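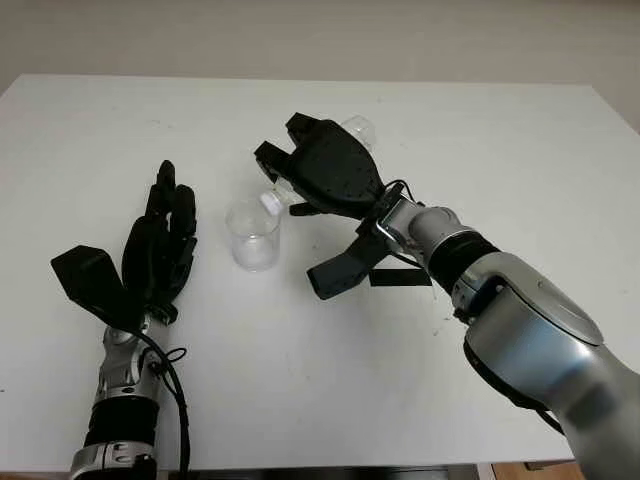

Lleucu Wogan asked whether the Gunar clear cup could be bought in small lots for an office kitchen, and it can: the smallest sleeve holds 7.

Gunar Clear Cup, 300 mL
Transparent plastic, straight body, slightly wider at the rim. Stands upright on a flat bench or table.

Also made in 400 mL — same colour, same rim, taller body. Lids are sold separately and fit both sizes.

Hand wash in warm water. Not for the microwave. Store away from the stove.

Orders leave the Clumbridge warehouse within five business days. Cartons can be picked up from the rear dock; bring your order number.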